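What sellers mean by black: everyday colour words in second-hand adverts

Figure 1. Two blacks side by side: a smooth, rounded surface with a seam, and a matte metal bracket. 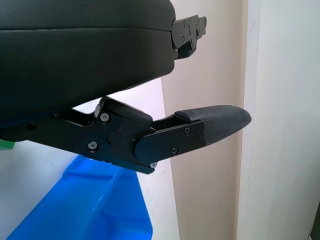
4. Reading the adverts

I should start with how I got into this, as it explains some of the odder choices in the method. I was trying to buy a lamp. The advert said black, the lamp was a sort of tired brown, and the seller was quite hurt when I brought it up. To her it was black. She had lived with it in a dark hallway for years and had never had reason to call it anything else. I went home without the lamp and with the beginnings of a paper.

The adverts come from Rundero, a local buying and selling site used mostly in Atcombe and the villages nearby. I saved every advert posted in July that had the word black in its title or its text, and ended up with 1070 of them. Once I had thrown out reposts and a few where the word was part of a band name or a breed of sheep, I was left with 975. I read all of them myself, twice, with a gap of several weeks between readings, and where my two readings disagreed I went with the second. I know a second reader would have been better. I would have liked one too.

4.1 Plain black and black with company

The first thing I looked at was whether the word stood alone. Mostly it didn't. Sellers like to give it a companion: jet, matte, shiny, soft, faded, proper. My favourite is proper black, which turns up for coats and school shoes and hardly anywhere else, and which seems to be a promise that the thing isn't navy. Anyone who has bought school shoes under a shop light will know why a promise might be wanted.

The companions split into two kinds, and this is where I part ways a little with the Nelent word lists, which put them all together under shade. Some of them really are about shade. Jet and faded tell you how dark to expect the thing to be. Matte and shiny tell you about the surface, and a buyer can be let down by one while being perfectly happy with the other. Figure 1 shows the sort of difference I mean. You could call both parts of it black in an advert and be telling the truth, but I doubt many sellers would leave it there if they had room for another word.

Clothing behaves differently from furniture. With clothes, sellers talk about shade nearly all the time, and I think washing is to blame. A black jumper has a history, and buyers want to know where in that history it has got to. With tables and shelves the talk is all surface, and the shade is hardly mentioned unless something has stood in the sun.

4.2 Black-ish

Then there are the hedgers. I found 134 adverts where the seller backed away from the word after using it: black-ish, nearly black, black but see photos, black (husband says grey). I had expected these to be the cheap things, where being careful hardly matters, and I was wrong. They lean towards the dearer end of the list. My guess is that a seller asking good money is thinking about the moment on the doorstep when the buyer looks the thing over – the same moment I had with the lamp, seen from the other side.

A smaller set of 90 adverts gave a maker's own name for the colour as well as the word black. Paint and bicycles account for most of those. People copy the name faithfully, capital letters and all, then add black in brackets in case it didn't help. Midnight (black). Soot (black). One seller had written Black (black), and I have decided to count it.

4.3 What Girard would say

Readers who know the Girard scale will be wondering why I haven't used it. It asks people to place a colour word on a line from pure to mixed, and it works very nicely when you have the people in front of you. I only had their adverts. I did try to guess where each seller would have put their word, and gave up by the second afternoon, as I was plainly just marking down my own opinion of strangers' sofas.

What I can say is that the order of the words seems to matter. Soft black and black, soft are different claims. The first is about colour, at least when it's said of a scarf or a wall. The second is about how the thing feels in the hand. Sellers keep the two apart quite neatly without, I imagine, ever having thought about it, and I come back to that in section 5, where the same pattern shows up with white.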